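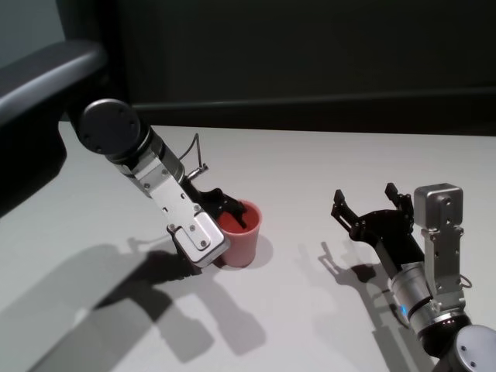 4.2 O kit na bancada

O kit da Vurkura chega em três caixas e eu confesso que passei a primeira tarde só procurando o cabo certo (estava na tampa da segunda caixa, dentro de um envelope que parecia ser da nota fiscal). O que interessa para este artigo é o par de garras paralelas e o software que vem com elas, o Preveck, porque foi por causa dos dois que o laboratório de Vudstead topou pagar a assinatura. O objeto de teste que mais usei foi o copo de plástico rosado da Figura 3, mais largo na boca do que na base, e a tarefa começa do jeito que se vê ali: os dedos da garra esquerda entram pela boca do copo enquanto a garra direita espera aberta, sem nada entre os dedos. Parece pouco! Só que um copo leve em cima de um tampo liso anda com qualquer encostão, e o Preveck precisa decidir a profundidade da entrada sem sensor de força na ponta.

Figura 3. Montagem com dois braços durante a tarefa do copo. A garra esquerda tem os dedos dentro da boca; a direita está aberta.

Gravei 700 episódios ao longo de seis semanas, quase todos de manhã, quando a sala ficava só para mim e eu podia deixar o rádio ligado. Cada episódio parte de uma posição sorteada do copo e acaba quando o operador solta o pedal. Não descartei nada nessa fase, nem os episódios em que eu mesma errei o comando, e isso pesa nos resultados da seção 5. O Robel Feyisa operou 40 deles sem ter lido o manual, a meu pedido, para eu ter uma ideia de como o kit trata quem acabou de chegar. Ele se virou bem com os pedais e se irritou bastante com o menu de calibração, que pede confirmação duas vezes e depois volta para a tela inicial.

Sobre a calibração, aliás, o folheto promete que ela se faz "em um café". Os meus cafés são demorados, mas nem assim. O procedimento pede que cada garra toque três pontos do tampo, e o terceiro ponto fica num lugar que, na nossa montagem, obriga o braço direito a uma postura bem torta. Resolvi trocando a ordem dos pontos no arquivo de configuração. O suporte respondeu na segunda-feira seguinte dizendo que podia, sim, e que a próxima versão já viria com a ordem livre. Até setembro não tinha vindo.

Comparei o comportamento com o do kit da Rivadeneyra, que usamos no trabalho anterior e que eu conheço de cor. O fechamento da garra no Rivadeneyra é mais brusco, mas o comando chega mais rápido; no Vurkura medi 200 ms entre o pedal e o começo do movimento, com as duas câmeras gravando. Com uma só câmera melhora um pouco e eu não insisti nessa medida, pois ninguém aqui trabalha com uma câmera só. Para quem vai teleoperar tarefas lentas, acho que dá para conviver. Para encaixe de peças eu pensaria duas vezes.

A estratégia de pega foi o ponto em que mais mexi. O Preveck oferece dois modos: no primeiro os dois dedos entram no copo, no segundo um dedo entra e o outro fica por fora, e a parede é que acaba presa entre eles (Figura 4). Comecei gostando do primeiro, que é mais fácil de mirar, e terminei o estudo usando quase só o segundo. Ele exige mais cuidado com o ângulo do punho na descida, e nas primeiras tentativas bati o dedo na borda mais vezes do que gostaria de registrar. Depois de pegar o jeito, porém, achei o controle da inclinação bem mais agradável, e o resto das demonstrações ficou mais parecido entre si, coisa que o treinamento da política agradece.

Figura 4. Pega pela parede do copo, com um dedo por dentro e o outro encostado no lado de fora, logo abaixo da borda. A segunda garra aparece aberta à direita, sem tocar no copo.

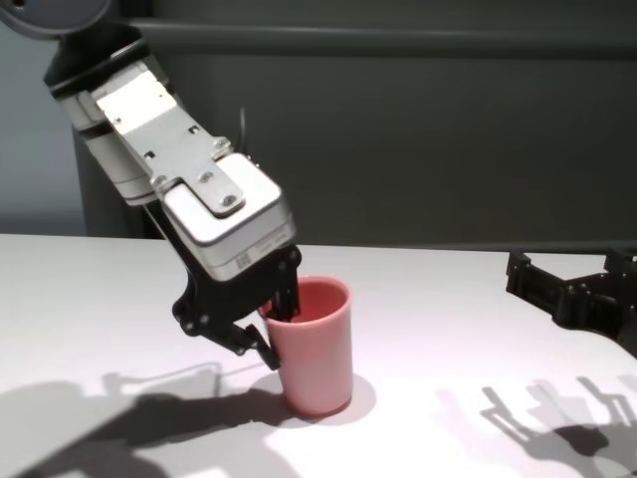
4.3 Assinatura, suporte e o que ficou de fora

O plano que contratamos inclui troca de dedos e acesso remoto de um técnico, que usei duas vezes. Na primeira o problema era meu (pedal no conector errado). Na segunda era uma atualização que tinha apagado os limites de curso da garra direita, e o técnico restaurou tudo pela cópia de segurança em menos de uma hora. Não testei a exportação para formatos de terceiros nem o modo de operação a distância entre cidades, que custa à parte. Também deixei para outro trabalho os copos com alça.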